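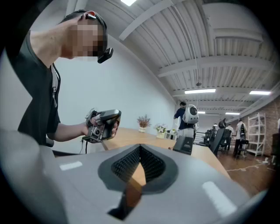 Hand-held gripper in use at the long table, second gripper up close with its two studded pads.

List home | Threads | By date | By author | Next in thread

Subject: Re: [grippers] jaws closing late, then all at once
From: Karla Serrano

Ximena Becerra wrote:

> We are getting a fault on two of the hand-held units and I would love
> to hear if another site has seen it. You squeeze, the jaws lag behind
> the trigger for a moment, and then they snap shut the rest of the way.
> No error in the log. It started in October after we moved to the new
> pads. Yesterday one of our people had a fingertip between the pads
> when it happened. Small blood blister, no worse, but I have pulled
> both units until we understand it. Limov on our side thinks it's
> firmware. I think it's the cable. Please somebody settle this!

Ximena, yes, we had this at Bredeck, and I'm so glad you wrote it up, since I had half convinced myself it was only us. First, I'm sorry about the fingertip. Pulling the units was the right call and I would leave them pulled.

You're both a little bit right, if that helps keep the peace. The cable is where it starts. On ours the connector at the bottom of the grip had worked itself a hair loose from the cable hanging and swinging all day, and every so often the position reading dropped out. The firmware holds the last good value when that happens, so the motor waits. Then the reading comes back, the controller sees a big gap between where the jaws are and where your hand says they should be, and it closes that gap at full speed. That's your snap.

I got it to repeat on the bench, which made my whole week. I ran 485 open-and-close cycles with the cable hanging free and got 4 snaps. Then I tied the cable to the body with a loose loop above the connector and ran the same number again. None! I know that isn't proof, but I went home very happy.

The new pads probably do play a part too. The studs on ours grip so well that anything caught between them stays caught, and on the old smooth ones I suspect a finger would have slid out. I still like the studded ones a lot for small parts. They just leave less room for mistakes.

What we changed here:

- Cable tied to the body, with enough slack that you can turn your wrist all the way over.
- Connector reseated at the start of each shift. Push until it clicks, then tug.
- Closing speed capped at 40 percent after any dropout. Samuel wrote this one and it is only a few lines. He says he'll clean it up and put it in the Peltilholm folder, and if he forgets I will send it myself.
- No fingers between the pads with the power on, even to pick out lint. Unplug first. People do forget this when they're leaning in close to look at something, me included.

Could you check one thing for me? In your logs, look for the position value staying exactly the same for 50 ms or longer while the trigger value is moving. It won't be flagged as an error, so you have to go looking. If you find those flat spots right before the snaps, then we have the same fault and I'd want to report it together. If you don't, then Limov may have something and I'd really like to see his notes — two different causes would be bad news but pretty interesting.

One open question for the rest of the list: has anyone tried a connector that locks? I found one that looks like it fits, but it sticks out farther and I worry it will catch on the table edge.

Karla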